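Chore robots: are we there yet or not?

coka_71
09/04/2023
Every spring my brother-in-law sends me a video of a robot folding one T-shirt and tells me to quit cleaning by hand. I did seven years of line maintenance at Sydorenko and I'm still a grump about it. Bolts are easy - they're the same bolt every time. Trash on a bed is a whole other deal. Look at a plastic bag. It's got no real shape, and the second you squeeze it you've got a new one.

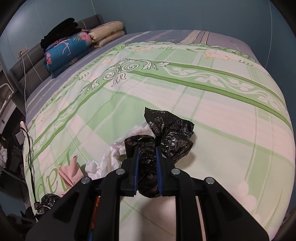 Rostyslav Melnychuk: Disagree, bags are the easy part! You can grab one badly and it still comes up. Try getting a machine to put a fitted sheet on and then come talk to me about hard.

coka_71
OK, fair, a sloppy grab is fine for a bag. But how does it know the bag is garbage and the pink cloth next to it isn't? I'd be pretty mad if my stuff went out with the trash.

vovdale_pete
We trialed a Clestia arm at the shop for 3 weeks, sorting offcuts. Great on metal. Anything thin and floppy, it either missed or took two. My kid was faster and he was on his phone. I'd still buy one if the price dropped, I hate sorting that much.

coka_71
See, that's my point. And then there's food leftovers. A snack wrapper is all crinkle and glare, and orange peel is a completely different kind of thing to pick up. I wouldn't use the same squeeze on both. 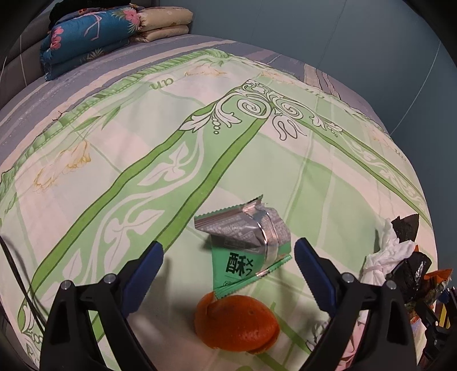

mopbucket771: You're all too gloomy. Mine doesn't have to be fast, it can take the whole afternoon while I'm at work for all I care. Slow and kinda clumsy would do me fine.

coka_71
Slow I can live with. Clumsy with peel on clean sheets, no thanks. What did the Clestia do when it missed, Pete, try again or just sit there?

vovdale_pete
Tried again. Same spot, every time.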